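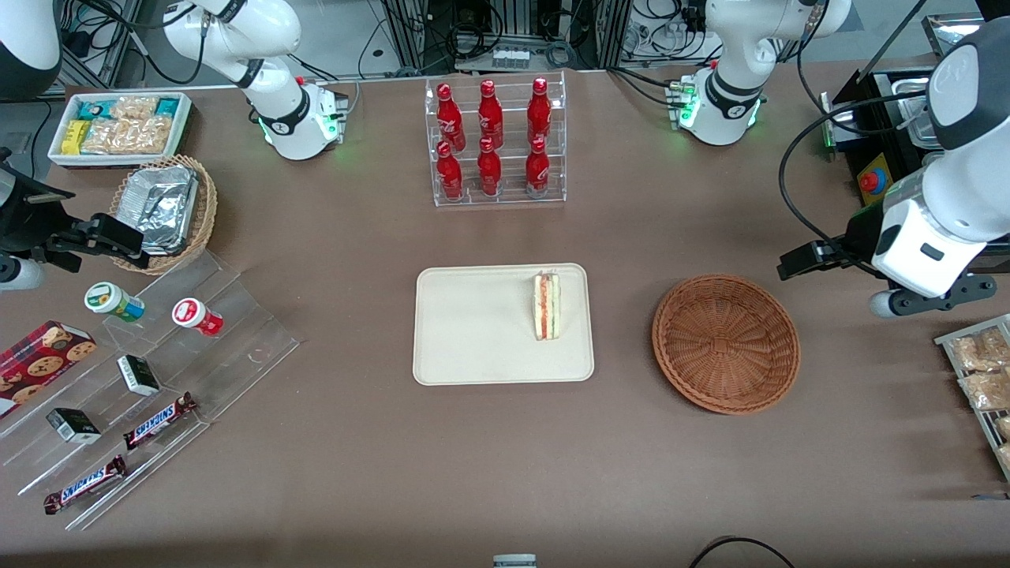 Triangles or rectangles? Settle this for my mother-in-law
Ponbridge Community Board > Food & Drink > Lunch

crustless_in_ponbridge
February 23, 2022
My mother-in-law turns 70 next month and wants a proper tea. I'm on sandwiches. She says triangles. My husband says rectangles, because that's how his school did it, and his school is apparently the Vatican. Sixteen guests. Which way do I cut?

gtapley
Triangles. You get two good corners to start on and the filling shows on the long side. A rectangle is what you get from a vending machine at the Atstead bus station.
Glenys

odera_n
Disagree. Fingers hold together. With a triangle the filling slides out the back the minute somebody bites the point, and then you have egg on a cardigan. I did 12 trays for my sister's wedding in August, all fingers, no casualties.

gtapley
No casualties that you were told about.

MargitB
Where I grew up you leave the bread whole and open and eat it with a knife and fork like an adult. I realize this isn't one of the choices.

crustless_in_ponbridge
It isn't, Margit, but I'll pass it on to the Vatican.

peninah_r
More worried about what's in them. Salmon and cucumber goes soggy if you salt the cucumber and forget to pat it dry. Butter right up to the edges, both slices. Mayo doesn't seal anything, whatever the internet says.

odera_n
Mayo is fine if you're serving within the hour.

peninah_r
Sixteen guests and a birthday speech? Nobody is serving within the hour.

gtapley
Damp paper towel over the top, then plastic wrap. And cut them AFTER chilling, with a bread knife. I've posted this before and been ignored before.

MargitB
Post #627 on the subject, by my reading.

crustless_in_ponbridge
OK. Triangles, butter, cut cold. Husband gets one plate of rectangles at the far end of the table. Still open on crusts.

odera_n
Crusts on.

gtapley
Crusts OFF. Read her user name.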